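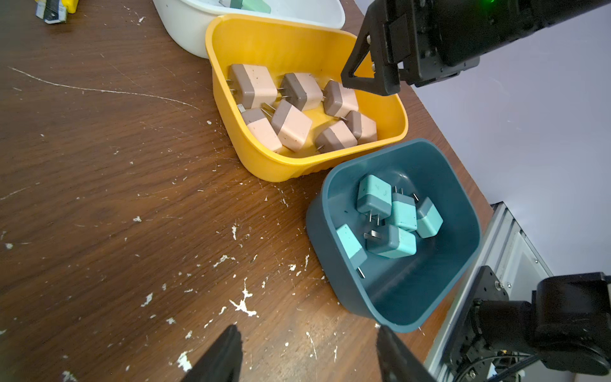

Whitelaw Residents' Association
Minutes, 21 Mar 2025
Chair: Ruby-Lee Nepia

1. Minutes of the January meeting
Approved with one change — the hall rent should read $458.

2. Parking on Brullia Street
The city has replied to our letter. It will repaint the curb by the bus stop but will not add a loading zone. Members want the zone raised again, with photos of delivery trucks blocking the lane. 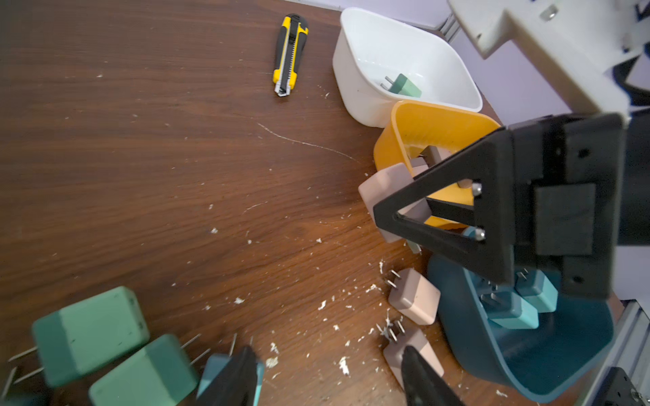 The chair will write back before the next meeting and copy in the bakery, which has the same complaint.

3. Rummage sale
Tables are $21 each. Small electrical items are to be sorted before the day and sold from one table. No large appliances this year. 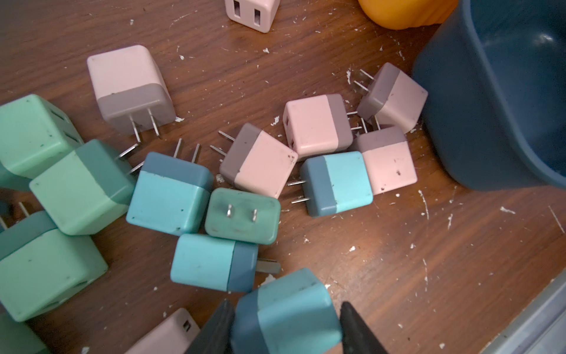
4. Money
Balance is $3136. Pledusier has quoted for the fence repair. Held over until a second quote comes in from Hivix.

5. Other business
Dog waste on the creek path. New sign to be ordered, up to $40.

Meeting closed at 8:40 p.m.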